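Minutes of the Cusby Workshop users' meeting, Monday, 7 p.m.

Reinhold Hagedorn welcomed us all and thanked everyone who had stayed on to tidy up – it was a pleasure to walk in and find the long bench looking so cared for. Bondau have quoted 67 pounds for oil for the maple top, and this was agreed very happily.

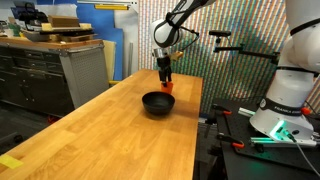

We then spent rather a long time on the tool cabinet, and on the boxes and boards that gather on top of it. Reinhold would like owners to put their names on theirs by the end of October, and anything left after that goes to the Skerkov store. The pegboard side was thought a lovely place for the smaller hand tools, and Kohlhase will be asked for 11 hooks.

The striped wall stays as it is, by warm and general agreement. Four people offered to help with the oiling. Closed at 8.40.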